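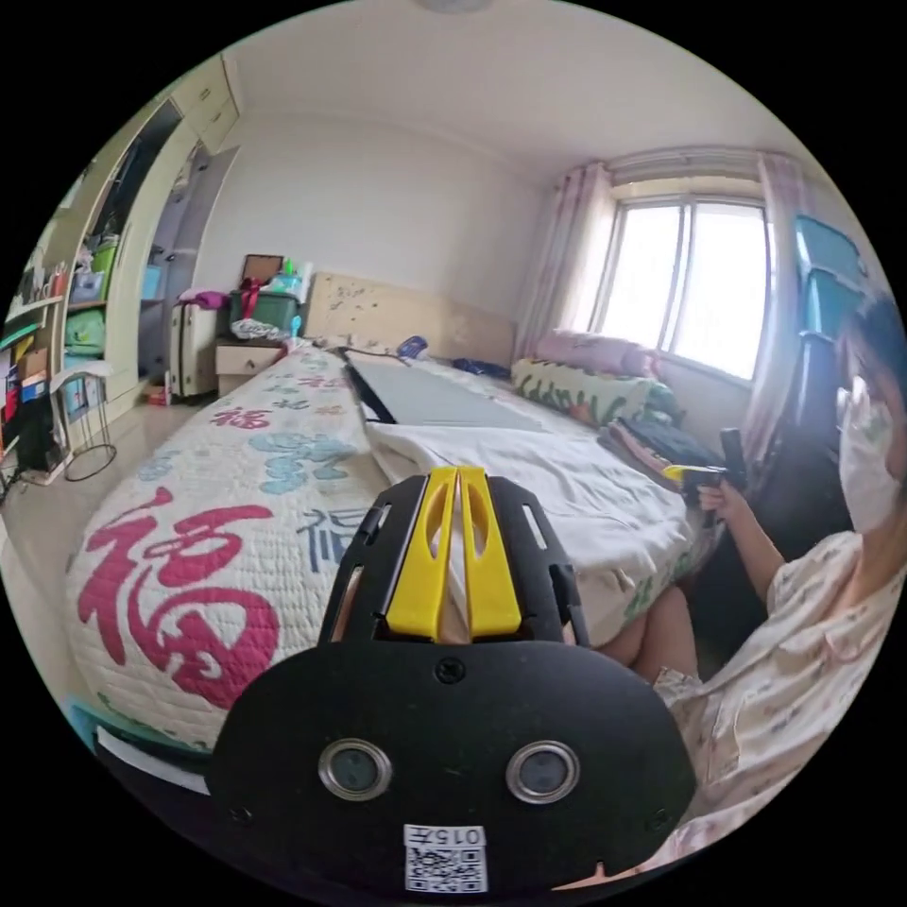 Speaker notes: open day talk on household handling

3 min read

Start when the side door is shut. Say hello, say which firm I'm from (Civier) and that questions can come at any point.

First part: why bedrooms. Most of the people who came to the open day in January expected a factory floor. We work on ordinary rooms because cloth is hard. A sheet has no fixed shape and a pile of clothes is different each time you put it down. Pause for the laundry question. There is always one.

Second part: the tool. Pass the spare round, starting on the left. Two fingers, a trigger, a camera. A person does the job by hand with the gripper and the recording goes to the Bireo software, which learns the movement from it. Mention that the robot arm comes in much later. Ask people not to squeeze the fingers hard.

Third part: the numbers. 539 recordings so far, almost 56 hours. Folding takes up most of that. Bed making is second. Don't go into how we split the sets unless asked.

Demonstration: a shirt first, then the pillowcase. Allow nine minutes. If the arm drops the shirt, leave it, reset and go again. Last time I talked over the reset and the back rows couldn't hear.

Likely questions:
Will it be sold? No date. Flaltex make the arm and they set the price.
Is it safe near children? It stops on contact. We still keep visitors behind the tape.
Who wears the tools? Paid staff, two to a room.

Close with the Fülöp slide (the test flat, before and after we moved the furniture). Leaflets are on the table by the exit. Collect the spare gripper before people leave.

9 shares
2 comments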